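Emptying the bags: how do you all sort the small stuff?
Latasley Home Boards > Tidying and Sorting

TiaEllwood
Dec 29, 2022
I've been putting this off since November. Every handbag and coat pocket in the flat got tipped out onto the big leaf blanket, so now I have medicine boxes, tubes, makeup, cartons and carrier bags to find homes for (and the jackets too, don't ask). How do you decide what goes where without ending up with one giant "misc" box again?
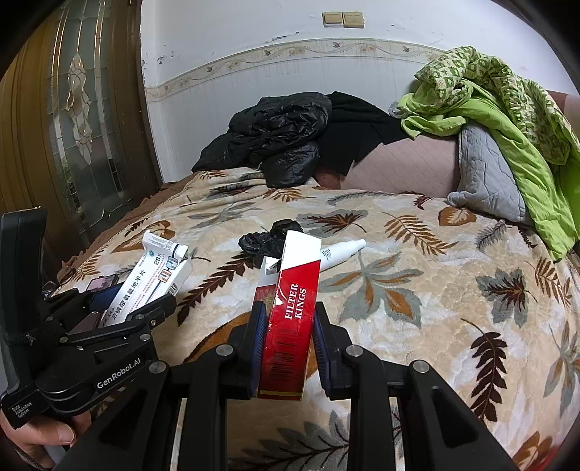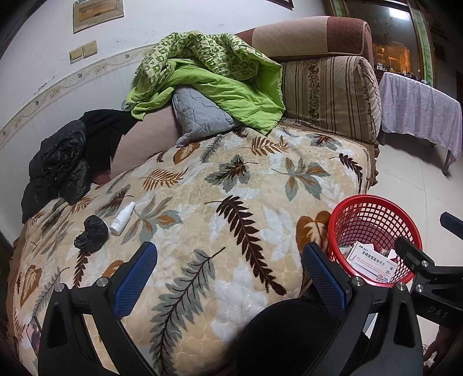 I did try sorting by room, but half of it doesn't belong to any room! My aunt swears by one pouch per person. I have my doubts, though I'd love to be talked round.

marowusu
Oh I love a good tip-out, and what a gorgeous blanket to do it on, all those ferns! I'd start with the medicine. Check the dates, keep the leaflets in the boxes, and put everything up high in one tub with a lid. Then have a cup of tea and do the makeup, which is the fun part.

V_Pal
Have to disagree with Mariama about one tub. We did that and could never find the headache tablets under the cough stuff. Two shallow trays, everyday and now-and-then. Also fold your plastic bags flat or they'll take over the drawer.

marowusu
Vikas, you're welcome to your trays, but with grandchildren visiting I want a lid that clicks! I suppose two tubs would do it.

chaminda_s
I'm with Tia's aunt. One pouch each, and whatever won't fit gets looked at again. I bought 18 zip pouches at the Boateng market in Belside and I'm still using them.

TiaEllwood
Eighteen, Chaminda! All right, I'll try pouches for the makeup and two lidded tubs for the medicine. Jackets are going on hooks tonight so we can have the sofa back.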